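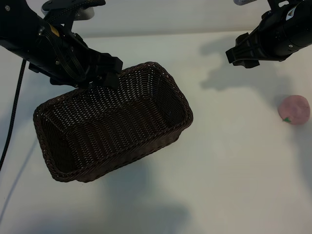

Figure 6. Woven basket, tilted with its open side up, and the toy peach on the white tabletop.

4.2 Why we kept coming back to baskets

I'll admit I didn't expect to care this much about baskets! When we started sorting the Ikport household set, I figured a container was a container. Then I spent most of October reading our 2,651 item notes, and baskets kept turning up in the odd pile (the one we'd labeled "hard to say").

Part of it is the weave. In the dark brown wicker one in Figure 6, light comes through the gaps between the strands, so the inside looks paler than the near outer wall, and people writing notes couldn't agree on one color word for it. The thick rounded rim got mentioned a lot too, mostly by folks who were asked where they'd grab it.

The peach is a different story – small, pink, a bit fuzzy, with a tiny green leaf – and our 30 note writers had no trouble with it. Most just wrote "peach" and moved on. A few wrote "toy fruit," and we merged those under the Skadier naming rules.

We ended up giving baskets 7 note fields of their own, covering things like rim, weave, and depth. I still go back and forth on depth, and Section 5 gets into why.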